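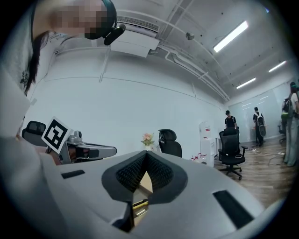 Page last changed: August

Grolletstead (Blu-ray, Conoson)

Grolletstead runs 170 minutes in this edition, which restores the opening reel and the full inquest sequence missing from the earlier DVD. The film follows a land surveyor sent to a reservoir town to settle a boundary claim before the valley floods. The claim turns out to rest on a map that the town clerk redrew, and most of the second half concerns who paid for the new one.

The plot needs patience. The first hour stays with the survey itself, and the script delays the clerk's involvement well past the point where most viewers will have guessed it. The inquest sequence helps. In the shorter cut the witnesses contradicted statements we never heard, so the verdict came across as arbitrary. With the testimony back in place, the last act follows logically, though the subplot about the surveyor's brother still stops without a proper ending.

Performances stay on the restrained side. The lead does little with his face and a good deal with his posture, an approach that works in the field scenes and less well in the courtroom, where he fades next to the louder supporting cast. The clerk gets the best material and makes use of it.

Picture

The transfer comes from a new scan supervised by Cudon, the lab that also handled the repertory prints. Sharpness varies. Daylight exteriors look precise, with clear texture in grass, stone and wool. Interiors soften a little, mainly in wide shots at the boarding house, and that softness looks like a product of the original photography. Grain stays present and even. I saw no edge halos and no obvious noise reduction.

Colors lean toward brown and slate. Skin tones run slightly cool in the reservoir scenes. Blacks hold up until the night search, where shadow detail drops and coats blend into the hillside. A few small specks remain in the restored opening reel, along with one vertical scratch that lasts for most of a dialogue scene. It is faint, but on a large screen you will notice it.

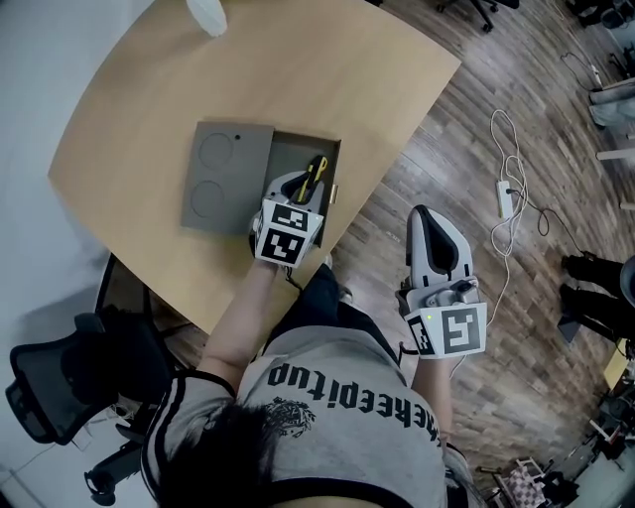
At the table, gripper in the left hand.

Sound

The lossless soundtrack is the original mono. Speech stays clear and free of edginess, except in the inquest, where the source must have been in poorer shape and hiss rises between lines. Music has limited range and thins out at the top. Effects remain functional; the dam siren distorts at its peak. An optional surround remix spreads wind and water to the rear channels and places a few voices off-center. I preferred the mono. The remix sits at a lower level and needs a higher volume setting to match.

Extras

The set holds three discs. Disc one has the film, divided into 14 chapters, and a commentary that covers locations well but goes silent for long stretches after the midpoint. Disc two repeats the shorter cut in standard definition. Disc three has 11 deleted scenes, a stills gallery and a featurette on the restoration. The deleted scenes lack a "play all" option, so each one returns you to the menu. Most extend conversations already in the film. The brother's final scene appears among them and should have stayed in.

The featurette shows the damaged reel next to the repaired one and explains how missing frames were replaced. It offers the most useful material in the package. The booklet reprints an essay from Org, a small film quarterly, in type too small to read comfortably.

Subtitles are available in English only and cover the film but no extras. The menus load quickly. The disc does not remember its place after a full stop, an annoyance with a film of this length.

Grolletstead remains a slow, uneven drama with a strong final hour. Owners of the DVD will see a clear step up in picture quality and a smaller one in audio. Viewers new to the film should start with the long cut on disc one and leave the second disc alone.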